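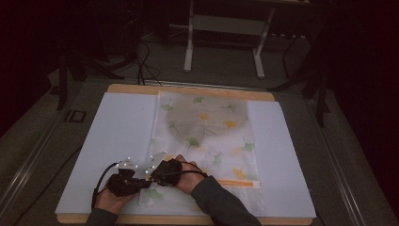

Urnach, July

Started on the Flistel business again after lunch. For anyone reading back who missed the meeting, Flistel is the wash-in treatment Tamau are now selling alongside their printed cottons. One soak before cutting and the cloth is supposed to stop shrinking, hold its colour and come out of the machine hardly needing an iron. Three jobs from one sachet. I don't believe the first, I'm doubtful about the second and I don't much care about the third.

Kanokwan thinks I'm being unfair and that we should just run it and see. Fine. Running it.

What the leaflet says, so it's written down somewhere: "up to 7% less shrinkage on first wash". Less than what? If it means seven percentage points, then most of our cottons would have to grow, given that they don't shrink that much to begin with. If it means seven per cent of whatever the shrinkage was, we would never pick that up with a tape measure, and neither would a customer. I rang Tamau and got a nice man who read the leaflet back to me. He's going to ask someone.

Method. Same bolt for each pair. Squares cut with the grain, pencil crosses set in from the edge so fraying doesn't muddle things. Distance between crosses measured both ways before washing and after drying. One square soaked in Flistel as per the sachet, the other soaked in plain water for the same time at the same temperature. The plain soak matters. Every glowing account I've read compares treated cloth with cloth taken straight off the bolt, and a warm soak will do some of the shrinking for you before you ever start measuring. I'd bet my good shears that's most of the effect.

The ginkgo leaf print goes in for the colour test. It has plenty of white in it for anything stray to land on, and the green and yellow are soft enough that a small change ought to be noticeable. The indigo stripe goes in because it bleeds on everyone.

Problem one, found straight away. The squares from the end of the bolt are not square. Pui-shan had torn that end to find the grain and it's gone off on a slant. I pulled it back, pressed it and re-marked it. Anything measured before the re-marking has been crossed out on the sheet. Please don't rescue those numbers, they're rubbish.

Problem two, the dryer. It overheats on the cotton setting and everyone knows it and everyone keeps using it. Line drying only for this, inside, flat on the racks. If you take a test piece off the rack to make room for aprons, write down that you did.

First results, shrinkage. On the plain weave there was no difference I'd put my name to. The treated square came in a hair less than the water-only one along the warp and a hair more across it. Nhyira measured them again without being told which was which and got it the other way about, so what we're looking at is the width of a pencil line. The stripe did the same sort of thing. The brushed cotton did look better for the treatment, I'll admit that, but it's one pair and the brushed stuff moves if you breathe on it. Needs doing again before anybody says so to a customer.

Crease test: treated cloth is smoother out of the wash. It is also slightly slick to the touch and smells like a hotel corridor. My guess is a softener. Softener would give you the easy ironing and that nice drape, and it would also explain why the fusible web didn't want to grab on the treated scrap. Kam-wah peeled the appliqué off with one fingernail. That worries me far more than the shrinkage does. If we pre-treat cloth for the kits and then the fusing lets go in somebody's lounge room, it's us they write to.

To be fair to the stuff, Kam-wah was using the old iron, and the old iron has a cold patch. Repeat with the good one. Same scrap, same web, same pressing time, treated and untreated side by side so there's no arguing.

Colour. Not done. The indigo has had its soak and is drying against a strip of white. Wet, I can't tell anything, and I don't trust people who say they can. I'll look at it by the window in the morning and so should someone who wasn't in the room for the soaking.

Cost, while I'm grumbling. Tsz-kin worked out that if we put every metre for the spring kits through it at the sachet price we'd be looking at $2,926 over the season. He used last year's meterage, so it could go either way. There's a discount if we take a carton of 100, which Tamau mentioned twice on the phone. That doesn't count the hours at the sink or the pressing afterwards. A pre-wash in ordinary detergent costs next to nothing and we already know what it does.

Kanokwan's point, and it's a decent one, is that plenty of our customers don't pre-wash at all, whatever we print on the card. If Flistel got them to put the cloth in water they'd be better off, even if the sachet did nothing. I agree with that. I just don't see why the water should come with a sachet.

She also says the Chiu workshop swear by it. I asked what they compared it with. She's asking them. I'd like to see their swatches before I hear any more of what they swear by, and if they have kept any untreated pieces from the same bolt I'll happily drive over and measure them myself.

For tomorrow:
Indigo and ginkgo, look at both dry, in daylight.
Fusing repeat with the good iron.
Second pair of brushed cotton, and a third if there's enough on the bolt.
One square in cheap supermarket softener, no Flistel. If it comes out slick and smooth and won't take the web, I think we have our answer.
Chase Tamau for what the 7% is seven per cent of.

Batch printed on the sachets is 13, in case it comes up. The spare ones are in the drawer under the cutting mats. Don't open them yet.

Later, 4.40 pm. The man from Tamau rang back. He says the figure is "under ideal conditions" and that he can't send me the conditions. Noted on the sheet.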